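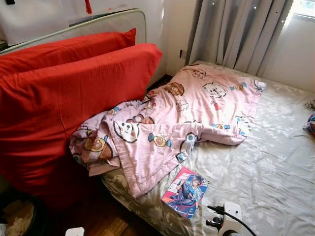
Progress report to the Chow Fund
Project: Rooms for Families, Lirkley
Prepared by Marjan Amini, project coordinator
13th July

1. Where we are now

The grant was given to us for furnished rooms where families can stay while a child is in treatment at the hospital in Lirkley. In the first plan we promised 18 rooms. At the moment 11 are open and in use, four are ready but waiting for the fire inspection, and three are still with the builder. We are behind the plan by five weeks. The reason is mainly the stairs in the Vekby Road house, which were found to be weaker than the survey said, and the builder could not carry furniture up until they were made strong.

2. Families

Since the opening we have given 251 nights of stay. Most families remain between four and nine nights. The longest stay was a mother and two children who were with us for almost the whole spring. Fatemeh Khosravi keeps the bookings and speaks with the ward each morning, so that a room is not held for a family who has already gone home. This was a problem in the beginning and now it happens rarely.

We had to say no to some families, mostly in the school holidays. Fatemeh has started a waiting list and I will send it with the next report.

3. Money

The furniture budget is nearly finished. Beds and mattresses cost less than we expected, curtains cost more. We have 3000 pounds remaining in this line and we would like to move it to laundry, if the Fund agrees. At present the sheets and towels go out to Jinorora, who are reliable but charge 100 pounds for each collection, also when the bags are half full. Two washing machines in the cellar would pay for themselves before the end of next year. Evander Gillies has looked at the pipes and says the work is simple. His drawing is attached.

4. Difficulties

The heating in the back rooms is uneven. Parents have told us also that the shared kitchen is too small when three families cook at the same time, and I agree with them. We have put a second fridge in the corridor – it is not a good place, but it helps.

The parking permits took much longer than they should. Ada D'Amico wrote to the council several times and we now have four of the six.

5. Until the next report

The fire inspection is booked for the first week of August. If it goes well, the four waiting rooms can open directly after. Kianoush Rostami will finish the welcome booklet in three languages and have it printed. We need your answer about the laundry money before the end of this month, as the price from the plumber is only valid until then.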